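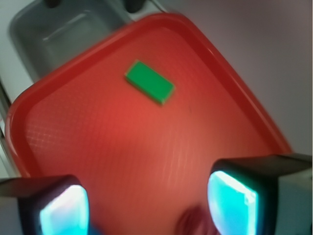 Chareonsuk busca teleoperadores para Miltodau, su estudio sobre cuántas demostraciones humanas necesita un brazo para vaciar una bandeja. Con 200 aprendió poco. Con 1.000, algo más – nosotros también.
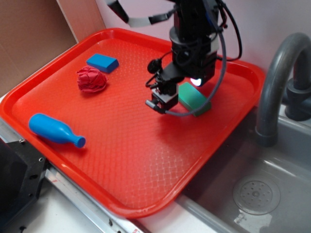 El puesto de trabajo, con vistas al fregadero.

Llevamos 1.552 demostraciones.

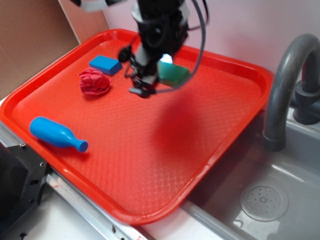
Pedimos pulso, paciencia y castellano. No hace falta doctorado; ya tenemos varios. Practicarás con piezas fáciles, como el bloque azul, antes de pasar a la bola roja arrugada sobre bandeja roja. Turnos de mañana, desde mayo.

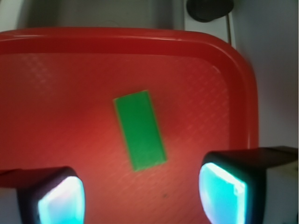 Bloque verde, vista desde la pinza.

Escribe a Prapai Sriwong, laboratorio Flarkcombe.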